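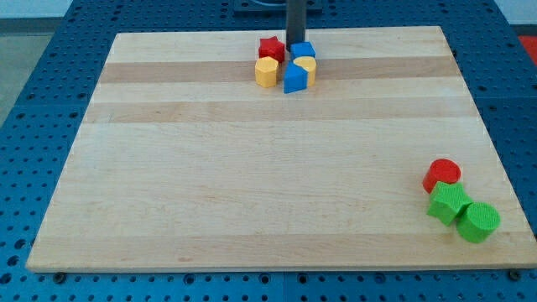 *The board on the blue table, with a few of the small shape blocks at the far edge.*

I have been meaning to write up this cutting board for months, and since three people at the shop have now asked me where it came from, I suppose it is time. It is the large maple strip board from Hamside, and I bought it as a work surface. No onion has ever been near it! Our big table is perforated metal, all little round holes, which is wonderful for bolting things down and hopeless for anything small, light or likely to roll. I wanted something flat, pale and heavy enough to stay where I put it, and a kitchen board seemed like the cheapest way to get there.

My first try was a thin Elamside board that warped over one summer until it rocked like a little boat. The Hamside one has been in use for 600 hours by my log sheet (yes, I keep a log sheet, and yes, I get teased for it), and a steel rule laid corner to corner still shows no light underneath. I paid a bit more for it and would do so again.

Now, the looks. The strips run from pale cream to a warm honey beige, with a couple of darker tan bands going across, and I have grown fond of those bands. I use them as guide lines when I'm setting things out. The grain is fine and even for the most part. There are some faint streaks and a few small dark marks, and if you want a perfectly uniform surface you should know that before you order. I rather like them — they make it look like wood and not like a countertop sample.

Color matters more than I expected. Small toy shape blocks in bright primary colors, a red star or a blue cube, show up beautifully against the maple, and on the bare blue table the blue ones simply melt away. If you sort, count or sketch small parts for any length of time, your eyes will thank you for a pale background.

The finish arrived a little dry. I gave it two thin coats of the Sárközi board oil, left it overnight, and wiped it down on Saturday morning. The smell is mild and nutty and gone within a day. One 200 ml bottle did both coats with plenty left over, so don't let anyone sell you the big one. I'd go easy, too, as a third coat on a test corner stayed tacky for most of a week and collected every bit of lint in the building.

I do have complaints. The edges are sharper than I'd like, and I spent a pleasant half hour softening the corners with 3000 grit paper, which was far too fine for the job but was all I had in the drawer. The packaging was one sheet of brown paper inside a loose box, and I was lucky it came without a dent. And there are no rubber feet in the box. Jekcombe sells a stick-on set of 6 that would probably do nicely on a kitchen counter, though I haven't bought them myself.

Would I recommend it for actual cooking? I can't say, never having put a knife to it. As a flat, handsome, hardworking surface for small things, I'm very happy with it, and I've already ordered a second one for the bench by the window.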